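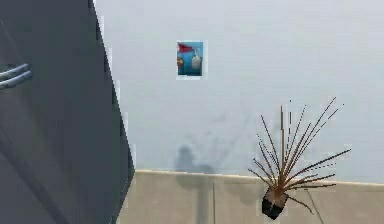 Print this page
E-mail to a friend

Water use in a student hall: a one-term meter study
Serena Lombardi
Mar 6, 2020

Search reports Keyword or author

1. Background

Tendside is a hall of residence with 156 rooms on four floors. Its water bill had gone up two years running, and the hall office did not know which part of the building was using more. I took this as the subject of my second-year project. The aim was to find out when water is used, where it goes, and how much of the total is leakage.

2. Method

The hall has one main meter in the basement and a smaller meter on the pipe that feeds the laundry. I read both by hand at 7 am and 11 pm for 18 days before the December break. On two nights I also read the main meter every hour between midnight and 5 am. The readings were typed into a spreadsheet and checked against the photographs I took of the dials.

I asked residents to fill in a short form about showers, washing up and laundry. The form was put under doors and also sent out on the hall mailing list. Replies from the top floor were poor, so the form results are used only to help explain the meter readings.

3. Results

Weekday use was steady. The highest daily figure on the main meter was 1,932 litres above the average for the period, and it fell on a Sunday. The laundry meter accounted for most of that difference. Residents said on the form that they saved their washing for Sunday evening.

The night readings were less expected. Use did not drop to zero at any hour. Between 2 am and 4 am the main meter moved at a nearly constant rate on both nights, which points to a leak or a running cistern. Over a full day this comes to 2,000 litres. The laundry meter did not move in the same hours, so the loss is somewhere else in the building.

I walked round the shared toilets with the site plumber the following week. Two cisterns on the second floor were overflowing into the pan. They were fitted with new valves after my readings had ended, and I have not been able to measure the effect.

4. Limits of the study

The period was short and took in only cold weather. The main meter also serves an outside tap, and I had no way of separating this. Two morning readings were taken late and have been left out of the averages.

5. Further work

The night readings should be repeated now the valves have been changed. A meter on each floor would make it much easier to find faults. The spreadsheet is held by the hall office.

0 comments
Shares: 4
Print | E-mail this report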